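Kobori Opens Winter Season With Minoru Kudo Installation

The Kobori gallery will open its winter season in December with a new installation by Minoru Kudo. The work, titled Clekider, takes up both floors of the building and stays on view through the end of February.

Kudo has worked with sound and printed paper for 20 years. For Clekider he printed 1,670 sheets from a set of old shipping ledgers and hung them in rows from the ceiling. Visitors walk between the rows while recordings of dock workers reading the entries play from the floor above.

The ledgers come from Jileck, a freight company that closed its harbor office in the 1980s. Kudo bought them at an estate sale and spent two winters copying the pages by hand before he began to print.
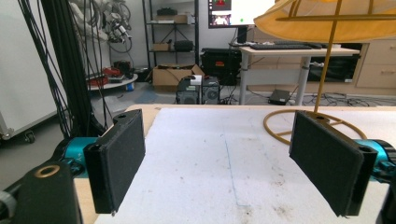

White foam board on a wooden tabletop, with a faint blue line down its center.

"I wanted people to hear how long the lists are," Kudo said. "Most of the entries are for rope, salt and lamp oil. They go on for years."

A smaller room on the second floor will show drawings from the same period, including several that have not been exhibited before. The print studio Proltum is publishing a book of the ledger pages in an edition of 1,000, which will be sold at the front desk.

Kudo will give a talk on opening day at 2 p.m. in the ground floor hall. Seats are limited and can be reserved by phone or at the desk. Admission to the talk is included with a gallery ticket, and students with a valid ID get in free.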